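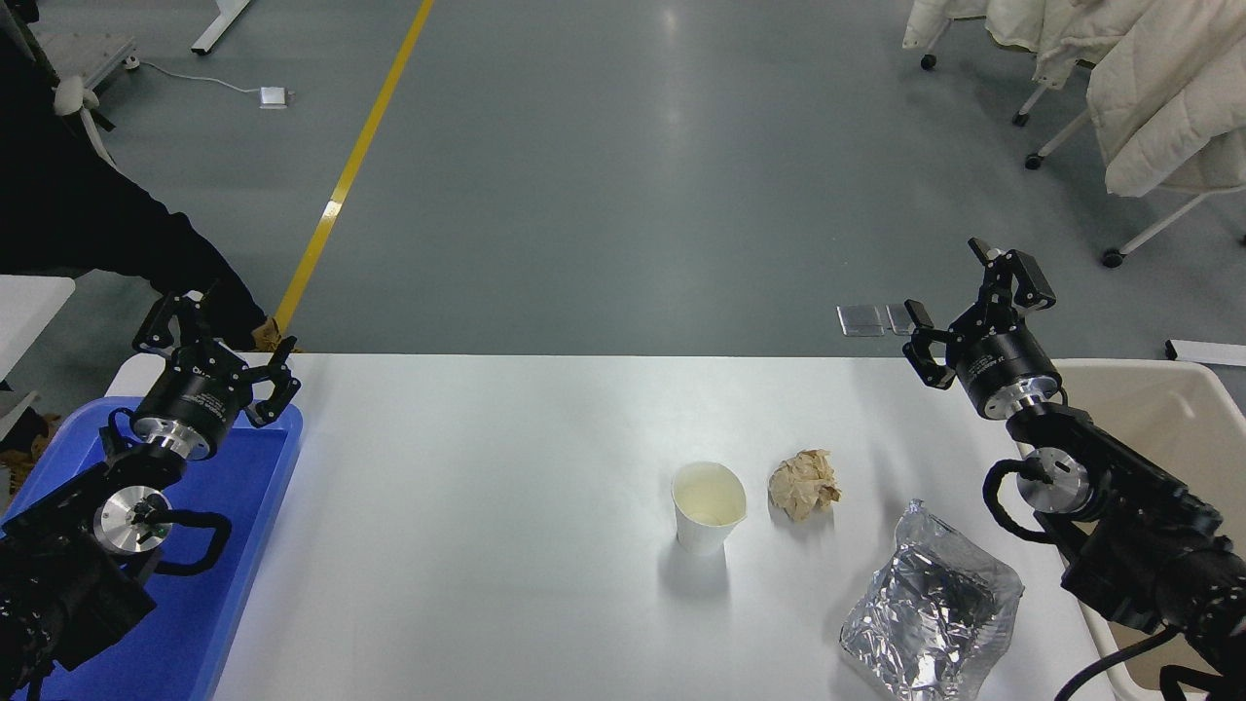
Start with the cup, said the voice on the other side of the partition, because a cup with something in it is the only thing on a table that can get back at you.

I hadn't asked. I had only sighed, and I suppose I had sighed loudly, the way you do at the end of a long shift when you think the building has gone quiet. But it was sensible advice, and I looked the table over with it in mind. There was the paper cup with its bit of pale yellow drink, and a ball of brown paper next to it, and the silver bag lying nearer the corner, all crinkles and sparkle, looking a good deal grander than whatever had been inside it.

"Is it tea?" asked the voice.

I said I thought it might be lemonade, or very tired tea, and that I wasn't going to find out.

I had been at Pumphrey since December, and in that time I had learned the yellow line on the floor, the trick of the side door, and that people will crumple up a piece of paper with real feeling and then set it down carefully, as if they might want it again. My grandmother was like that with brown paper. She smoothed it with the flat of her hand and laid it in a drawer that already held 25 years of brown paper, and when we finally moved her to Lukstead the drawer came along in the van with its own blanket. I thought of her every time I found one of those balls. I never could throw one out without giving it a little tug first, to see if it would open.

"You're unfolding it," said the voice.

"I am not," I said, and put it down.

We went on like that for a while, the two of us, with the partition in between. The voice believed that foil ought to be pressed flat before it went in the bin. I believed that foil had no intention of being flat, and that you might as well press a cat. The voice had once worked 14 winters at a bakery in Grerkus where every crumb was wiped toward the door, never away from it, and did I know why? I did not. Neither did the voice, as it happened, but we agreed it was a nice way to wipe.

I told it about the drawer then, and the blanket, and how my grandmother rode up front with one arm turned back over the seat the whole way so she could keep a hand on it. There was a silence after that – a friendly one, I thought, with some shuffling in it.
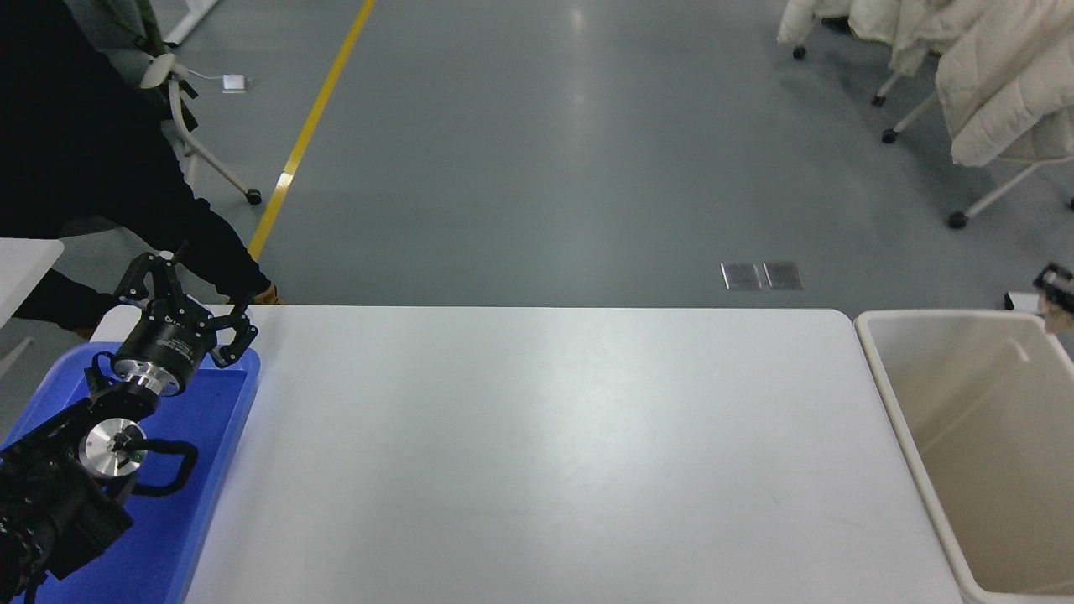
The white table, its middle bare.

"Did she ever use any of it?" the voice asked.

Once, I said. She wrapped a pair of slippers for me, and I tore the paper getting in. She picked the pieces up off the rug and took them away to the kitchen, and I could hear her out there, smoothing.

40 shares
14 comments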